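Desk Bottles and How to Lose Them

Empties breed. You put one bottle down on a Monday and by Friday there's a skyline. A few habits that keep mine in check:

1. Give plastic and metal a container each. They needn't be fancy. Two big paper cups in different colors, say a gray and a yellow-green, will do for a small desk.

2. Stand them at the back, against the wall, where your elbow can't reach.

3. Mark their spots with colored tape. Things wander.

4. Deal with cans first. A can on its side has plans.

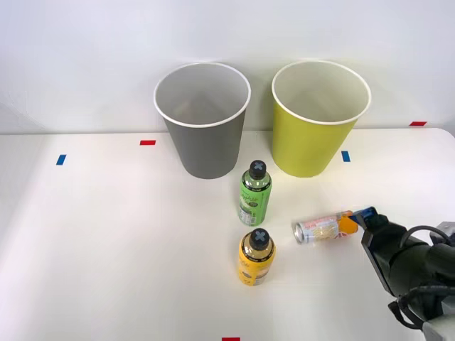 5. Empty the cups before they need a lid.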